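How I Get My Under-10s Playing Out From the Back

I've coached junior soccer for Skurnent for a fair few seasons now, and the question I get asked most by other parents-turned-coaches is how you stop the goalie from just booting it. My lot did nothing but boot it for a whole winter. We'd kick it long, the other mob would win it, and back it came. So I pinched some ideas, threw out the ones that bored the kids, and ended up with the session below.

What you'll need

A keeper, two centre backs, two full backs, one midfielder and whoever's left to press. I use a bag of flat markers and one decent ball per pair for the warm-up. If you've got fewer than nine kids, drop a full back and carry on.

Step 1: Warm up in pairs

Get them passing over a short distance, both feet, and make them take the first touch sideways instead of straight back at their mate. It'll be messy! I give it five minutes and then stop, even if it's going well, or the goalie wanders off.

Step 2: Mark out your grid

Use your own third of the pitch and split it into squares with the flat markers. Mine is four across and three deep. The squares don't have to be perfect (mine never are, I pace them out in gumboots), but the kids do need to be able to tell where one stops and the next one starts. The only rule is that no two defenders can stand in the same square when our keeper has the ball. That one rule does most of the teaching for you.

Walk them through it first with no ball. Centre backs go wide of the box, full backs push up near the touchline, and the midfielder sits in the middle where the keeper can see them. Call out a square and have the closest player run to it. Mine love this bit and would happily do it all night.
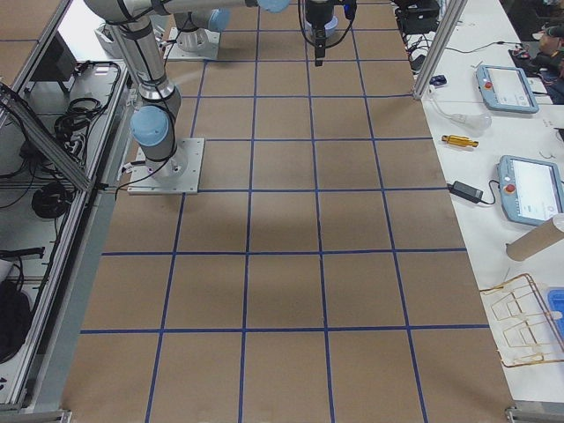 Step 3: Add the ball, leave out the pressure

Goalie rolls it to a centre back, centre back finds the full back or the midfielder, and the ball has to cross the last line of markers under control. Swap the goalie every few turns. I count good ones out loud and we try to beat last week's score.

Step 4: Send in one presser, then two

Start the presser on the edge of the grid and let them go once the pass is played. One presser should be easy to beat. With two, somebody is going to panic and give the ball away in front of goal. Let it happen. I used to groan out loud and then wonder why they all went back to hoofing it.

If it falls apart completely, make the squares bigger before you take a presser away. More room usually fixes it.

Step 5: Play a proper game

Finish with a small game where every goal kick has to be played short. We did this on a Friday before our match against Irnia, and on the day our keeper rolled one out to the left, calm as you like, and I nearly fell off my esky. We still lost – but we got over halfway with the ball at our feet.

A few things I'd do differently

I'd tell the parents beforehand. There's a lot of "get rid of it!" from the sideline and the kids hear every word. I'd also let the goalie kick long when there's really nothing on, and show them what that looks like, so it doesn't feel like breaking a rule. And bring spare markers. I've lost five this season, probably to the mower.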